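Minutes of the Equipment Planning Meeting

Date: July 24, 2019
Place: Prorndale, meeting room on the ground floor
Present: the automation group (all members), purchasing, workshop, one guest from the reading room
Minutes: automation group

1. Minutes of the last meeting

The minutes from May were accepted with one correction. Under item 3 the delivery cost had been written without tax. The corrected page is already in the shared folder.

2. Budget, present state

Purchasing reported that the amount left for small equipment this year is 2066 euros. The order for replacement finger pads is not yet taken off this sum. The invoice is 293 euros and should be paid before the end of the month. The larger equipment line is closed until the new budget year, so everything under item 4 must either fit into the small line or wait.

The workshop asked if unused travel money can be moved to equipment. Purchasing answered that this was possible in former years but the rule has changed. Purchasing will ask again in writing.

3. Report on the book handling work

The group works at present on picking up flat objects, mainly paperbacks, from the table. Thick books with a hard cover go well. Thin books with a soft cover remain difficult, especially when one book lies on another, because the fingers must come in very low and the lower book moves also. The guest from the reading room remarked that returned books are nearly always in stacks, so this case should be solved before any trial with real returns is planned.

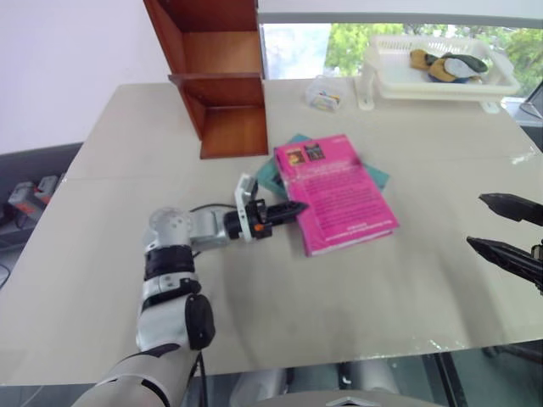
Book handling table: gripper at the lower left edge of the pink paperback, teal book beneath it.

It was discussed whether the difficulty is in the fingers or in the control. The opinions were divided. One part of the group would like to have thinner finger tips first, as this is cheap and can be tried quickly. The other part thinks that without a force measurement at the wrist we will only guess. It was agreed to try the finger tips first and to keep the sensor in the plan for next year.

4. Equipment wishes and offers

4.1 Finger tips
Offer from Stöcker for 2 pairs of thin finger tips, with delivery in four weeks. The price fits into the small line. The workshop could make them also, but has no free time before September. Decision: order from Stöcker. The workshop checks the drawing of the mounting holes before the order goes out.

4.2 Force sensor for the wrist
Offer from Lakametti. The price is over the limit of the small line, also without the cable set. The offer is valid only until the end of August. Decision: not this year. Purchasing asks Lakametti if the price can be held until January.

4.3 Shelf for the second task
The next task after the table will be placing books into a shelf. Nuvau offers an adjustable shelf with fixed positions for the boards. The group found it too expensive for a thing which will be changed many times. Decision: no order. We continue with the small shelf unit we have, and the workshop makes a list of materials for a bigger one.

4.4 Service contract
The service contract with Nuvau ends with the year. Purchasing needs to know before October if it should be continued. The group would like to keep it, but with a shorter response time. No decision; the topic comes again at the next meeting.

5. Other points

The guest offered a box of discarded paperbacks for the tests. The offer was accepted with thanks. The books can be damaged and do not need to be given back.

6. Tasks

Purchasing: written question about the travel money; letter to Lakametti; order to Stöcker after the drawing is checked.
Workshop: check of the drawing; list of materials for the shelf.
Automation group: short note on which book thicknesses fail and how often, 2 pages at most.
Reading room: box of paperbacks to the ground floor.

The next meeting will be held in September. The invitation will be sent by purchasing.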